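Home Textiles and Care, Unit 4: Washing Children's Printed Clothing
Handout for the evening group
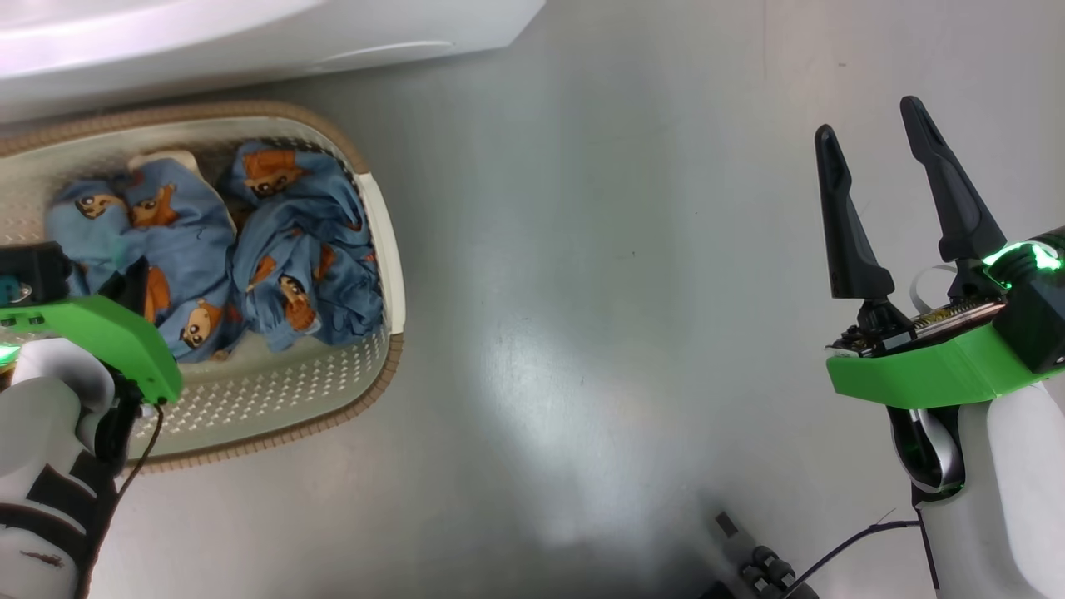
Mirjam Desmet wrote back after the last unit that she would sort by fabric first and by color second, and that she had ruined more children's clothes by mixing weights than by mixing shades. A heavy pair of jeans in with a thin cotton top will wear the print off the top, she said, even if both are blue. Her point is a fair one and the sorting section has been changed to follow it.

Reading before the unit: chapter 3 of the course book, the pages on knitted cotton. The pages on wool can wait until Unit 6.

1. What counts as printed clothing

For this course, a printed garment is one where the design was put on after the fabric was made. Most children's pajamas and T-shirts with cartoon animals on them fall in this group. There are two common kinds.

Prints that soak into the cloth. The color is in the fibers and the fabric feels the same across the design as it does beside it. These hold up well. They fade slowly and evenly.

Prints that sit on top. You can feel the edge with a fingertip. The design is a thin film bonded to the cloth. It can crack, peel or stick to itself when it gets too hot.

Do the fingertip test before anything else. If the garment has both kinds, treat it as the second.

2. Sorting

Work in this order.

Fabric weight. Light knits together, heavy cottons and denim together, towels on their own.
Color. Light blue, cream and pale gray can share a load once they have been washed a few times. New dark red and new navy go separately.
Soil. Anything with food, mud or paint on it comes out of the pile and is treated by hand first.
Fasteners. Close zippers and snaps. Hook-and-loop tabs must be pressed shut or they will pull threads in knitted cloth.

Small clothes come off inside out and bunched up, and they tend to go into the basket the same way. Open each piece out while sorting. Pull the sleeves and legs straight and check the pockets. A garment that goes into the drum in a twist will come out in a tighter one, and the inner folds do not get rinsed properly.

Turn printed pieces so the design faces in. If a garment is lined, make sure the lining is lying flat and has not worked its way out through the neck or the waist.

3. The basket

A basket with openings in the sides is the better choice for clothes waiting to be washed, as air can get in. Damp things should not wait in any basket. Hang them over a rail until wash day.

Don't press the pile down to fit more in. Creases set by weight are harder to remove from cotton knit than those from the spin.

Wipe the inside of a plastic basket with a damp cloth once a month. If the rim is woven or braided, brush it dry with a soft brush and keep it away from standing water. Run a hand along the rim now and then to feel for broken ends, as these catch on loose knits.

Use one basket for dirty clothes and a second one for clean. If there is only one, wipe it out while the machine is running.

4. Water and detergent

Cool or warm water is enough for ordinary wear. Check the label and go no hotter than it says. For prints that sit on top of the cloth, choose the cooler setting when the label allows two.

Measure the detergent. The usual mistake in the Unit 3 wash diaries was too much of it, mostly poured by eye. Extra detergent stays in the fabric, makes it stiff and leaves pale streaks on blue cloth. If the clothes feel slippery when they come out, run a second rinse with nothing added.

Skip fabric softener on children's sleepwear. Some sleepwear is treated or made to resist flame, and the label will usually warn against softener.

No bleach on printed cloth, including the kinds sold as gentle.

5. Loading

Fill the drum loosely. You should be able to lay a flat hand on top of the clothes without pushing. Put the garments in one at a time, not as a bundle. A load of small pieces can look light and still be too much once it has taken up water.

Use a mesh bag for socks and for anything with ties. Don't put printed shirts in the bag with them.

6. Drying and ironing

Take the load out when the cycle ends. Shake each piece once, hard, and smooth the print with the palm of your hand. Dry on a line or rack, inside out, away from direct sun. If a dryer has to be used, choose low heat and stop while the seams are still slightly damp.

Never put the iron directly on a raised print. Iron from the back, with a plain cotton cloth underneath. Pajamas don't need ironing. Fold them along the side seams so that no crease runs through the design.

7. Sample record from an earlier course

Folke Ljungberg kept a record of one child's pajama top through 41 washes. He washed it inside out at the cool setting and line dried it. His notes, shortened:

Wash 1: slight color in the rinse water. None after that.
Wash 12: cuffs a little loose.
Wash 20: dried in the machine by mistake. Small crack in the print near the hem.
Wash 33: crack the same length. Blue a shade paler at the shoulders.
Wash 41: still worn. Passed down to a younger cousin.

Look at the entry for wash 20 and be ready to say what you would have done differently afterward.

8. Practical work

Bring three children's garments, at least one with a print. They should be worn, not fresh from a drawer. Pairs will be:

Nelly Carhuamaca and Biljana Bošković
Mirjam Desmet and Ilse Van Loon

Each pair sorts the combined pile and writes down the reason for every separation. Then swap piles with the other pair and sort again without looking at their notes. Compare the two results. Where they differ, go back to the labels.

Weigh your load dry before washing. Write the weight in the left column of the record sheet and the detergent used in the right column. The small scale reads high by 120 grams, so subtract that before writing anything down.

Record sheets are due on 24 February 2018. Late sheets can be left in the tray by the sinks. Unit 5 covers stains: milk, grass, tomato and felt-tip pen. Bring an old white cotton T-shirt that you don't mind cutting up.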